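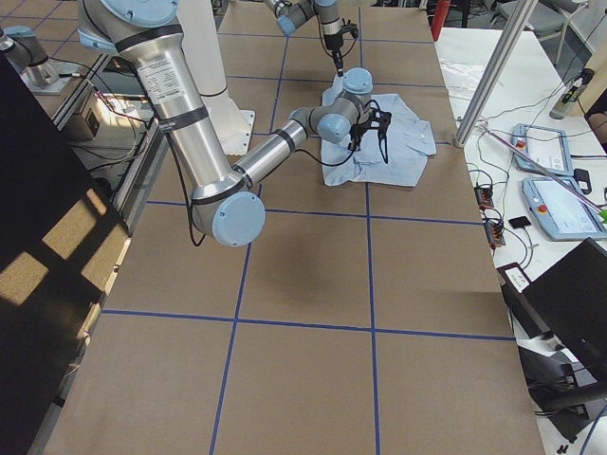
Figure 4. Fixed view of the cell, both arms at the shirt.

4.1 Kit under review

We tested the Didska garment kit, sold by Corham as an add-on for two-arm cells. Buyers get the folding policy, a calibration routine and a browser tool for relabeling bad runs. Arms and grippers are not in the price. Our cell has two arms with black two-finger grippers and a work table covered in brown paper, taped off into a grid with blue tape. Camera views: one fixed, one head, one wrist. Setup followed the Corham manual except for the grid, which is ours - used to put the shirt back in about the same spot between runs.

Calibration was the slow part. The manual has the steps in a different order from the software, and the first pass had to be thrown out. Second pass fine. Support (Plondon office) answered the same afternoon and sent a corrected page. We did not re-test calibration after the October update.

4.2 Runs

The kit ships with a base policy trained by the vendor on 1,371 folds. No list of garment types was supplied with it, we asked. We added 378 folds of our own, all recorded in this cell, and fine-tuned with the default settings. No tuning of the learning rate, no changes to the image crop. Aidan McGrath ran the teleoperation for all of them, so operator style is not a variable here, and also not something we can say anything about.

The task is split into 3 stages: flatten, sleeves in, body up. Each stage is scored on its own by a person watching the head view, pass or fail. A sleeve passes if it lies across the chest with the cuff on the front panel. Loose wrinkles are ignored. We dropped the vendor's own smoothness score as it went up and down with the room light and told us very little about the fold.

The sleeve stage is where the head view earns its place. Collar, placket and both sleeves are all in sight at once, and the scorer can call the stage without going to the other views.
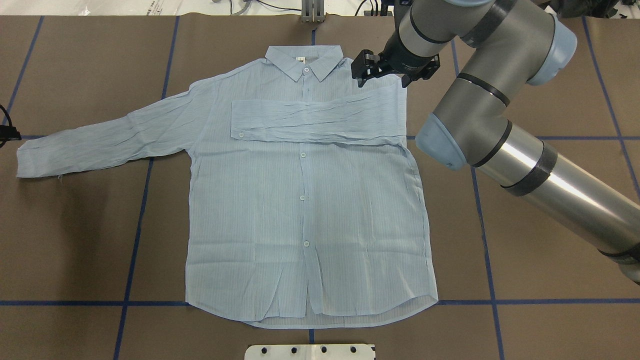 4.3 Wrist view

The kit treats the wrist camera as optional. We kept it on. Thin crinkled cloth gives the head camera little to work with near the edges, and the close view shows the end of a piece much better - creases, hem lines, even a loose thread. The cost is that the wrist view often holds mostly table. In Figure 5 the cloth takes up only the right side, the rest is bare surface and tape. Didska has no way to mask or down-weight such frames, they go into training at full weight. Feyisa, the other package we looked at, lets the user set a mask per camera but has no relabeling tool, so we did not swtich. 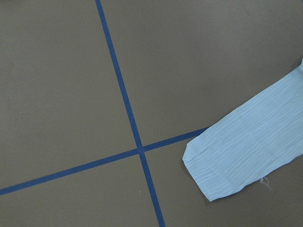
Figure 5. Wrist view, pale blue cloth at right, tape crossing near the center.

We would like to see the mask option added before the kit is used with darker or patterned table covers. Tape is also a worry. A policy trained over a grid may lean on the lines for position, and we have not yet ran it on plain paper. That test is left for the next section, along with stage scores.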